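August at the club, and how the Zuccaro Doubles went

Well, we got through it, and with only one proper downpour. The Zuccaro Doubles is always the part of the summer I look forward to most and sleep through least, and this year we had 35 pairs on the entry sheet, which is more than our courts were ever meant to hold in a single weekend. Thank you to everybody who agreed to an early start, and a particular thank you to the pairs who were knocked out by breakfast time and still stayed to cheer on the people who had done it to them.

The top half of the draw fell apart almost at once. Our first seeds, over from Plavetti with their matching visors and a very large flask, went out in the opening round, 6-4, 3-6, 10-8, to two sixteen-year-olds who had only put their names down because one of their mothers was already driving past. I watched the match tie-break from the clubhouse steps and I don't think I have ever seen a lob used so often or so cheerfully. The Plavetti pair were very gracious about it (they stayed for lunch, and I'm told they have asked about next year already).

Lower down, Primo Pagano and his daughter had the sort of run that gets talked about all winter. Primo is playing with a new knee and the same old backhand, and between them they came through three rounds without dropping a set. They were a break up in the semi-final too, when the rain arrived and we all had to crowd under the awning for the best part of an hour. When play started again the balls were heavy, the other two had clearly had a good talk, and it slipped away 7-5, 6-3. Primo says he will be back, and that he would like Court 2 next time, where the sun is behind you.
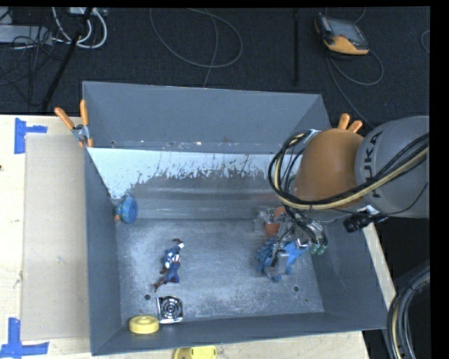 A KUKA arm reaching into a metal bin.

The final was played on Sunday in the late afternoon, when the light had gone soft and the wind had dropped, and it was a lovely thing to sit and watch. Our two teenagers had got all the way there, bless them, and took the first set 6-4 before the Nulora pair found their feet. After that it was mostly about the return of serve. Nulora stood well in, hit everything low down the middle, and let the youngsters argue over whose ball it was. It ended 4-6, 6-2, 10-7, and the handshake at the net went on so long that I had to go down and remind them there was a cup to give out.

The plate competition deserves more room than I can give it. It was won from the very bottom of the draw by a pair who lost their first match without winning a game, and then didn't lose another all weekend. I do love the plate.

On to duller but useful matters. The tea stall and the raffle took £240 between them, and after paying for balls and the hire of the extra benches we have £200 left to put towards new nets for the far courts. If you have seen the nets on the far courts lately you will know how badly it's needed. One of them is held up in the middle with a dressing gown cord.

Wednesday club nights carry on as usual until the evenings draw in, starting at 6pm, with all standards welcome and partners found for anyone who comes alone. Do please bring a tin of balls if you have one spare. The ladder is still open, and there are 5 places left on the coach for the away day at Trirkex, where they have indoor courts and, I am promised, a decent hot lunch. Names on the sheet by the changing rooms, please, and write clearly, as last year we carried a spare seat all the way there for somebody we couldn't read.

One navy cardigan and a single left shoe (size seven, nearly new) are waiting in the clubhouse for their owners.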